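Notebooks > Manipulation bench > Perception and planning

Search this notebook Go All entries

October 23, 2023

Wrist camera alignment, toy construction set. Branch: teixeira-holes

Good day. Really good day! Writing this up before I forget which of the changes did the work, because I made too many of them before lunch and had to back half of them out again.

Where we were: the Prultico detector finds the strips fine from the overhead camera, gives us a box and a rough angle, and the planner brings the wrist down over the right part. Then it all goes a bit vague in the last stretch. The overhead angle wobbles from one update to the next, the wrist hunts after it, and by the time the fingers are low the strip is off to one side and we close on a corner. I had blamed the hand-eye calibration since March. Redid it this morning anyway and the numbers barely moved, so that's that theory gone.

What I tried instead was ignoring the outline of the strip once we're close and using only the holes. The outline is hopeless down there – the fingers cover part of it, the wood has a bit of shine, and other pieces lie near enough to get merged in. The holes are lovely though. The dark tabletop shows through them, the pale wood goes right around them, and they sit in a line. Fit ellipses, throw out anything too squashed, fit a line through the centres, and you get an angle that hardly jitters at all. I ran it on 600 saved wrist frames and the angle stayed steady in all but 27 of them. Most of those 27 are motion blur, and a few are frames where a finger hides the end hole.

The part I'm happiest with is the grouping. With two strips in view the first version drew one line happily through holes belonging to both, and the wrist set off at a silly angle. Now each hole takes the colour of the ring of pixels around it, and holes only join up if their rings match. The orange strip and the plain one separate cleanly. It won't help with two plain strips side by side. For that I want to add a spacing check, as the holes on one piece are evenly spaced and a line that hops between pieces shouldn't be. Not done yet.

Control side: the servo loop now takes the line angle and the midpoint of the hole group and drives both to the finger centreline. I dropped the rotation gain by half and put a small deadband on it, and the hunting stopped. Translation gain left alone. Indeck's driver still queues old velocity commands if you send them faster than it likes, so the loop runs slower than the camera and always sends the newest one. I'd love to fix the queue properly, but that means touching the driver and I promised myself I wouldn't this month.

Tooling: moved the frame replay into Workero so anyone can scrub through a run and see the ellipses drawn over the top. You can change the squash threshold while it plays, too, and watch the bad fits drop out. It's so much nicer than reading logs. Please use it! Recordings from before today will load but the wrist pose will be missing.

Settings I ended up with:
squash limit: unchanged from the config
minimum holes to accept a line: 2
ring width: 52 percent of hole radius
fallback if there's no line: hold the last good angle, keep descending slowly
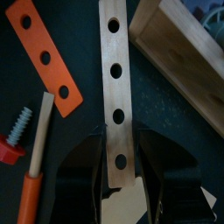
Wrist view, plain four-hole strip between the fingers, orange strip to the upper left.

The minimum of two is a compromise. Three would be safer, but the fingers cover too much on the short pieces and we'd be on the fallback most of the way down.

Still to do:
- spacing check for same-coloured neighbours
- try it with the lamp off, the ring colours will shift
- something for the parts with no holes, the toy screwdriver especially, which gets no help at all from any of this
- check whether the smudge on the end of the plain strip ever gets picked up as a hole
- merge to main once the replay tests pass on the other machine

Left the branch pushed and the config saved under teixeira-holes-b. If you run it, start with the slow profile and keep the gripper open until you trust the angle.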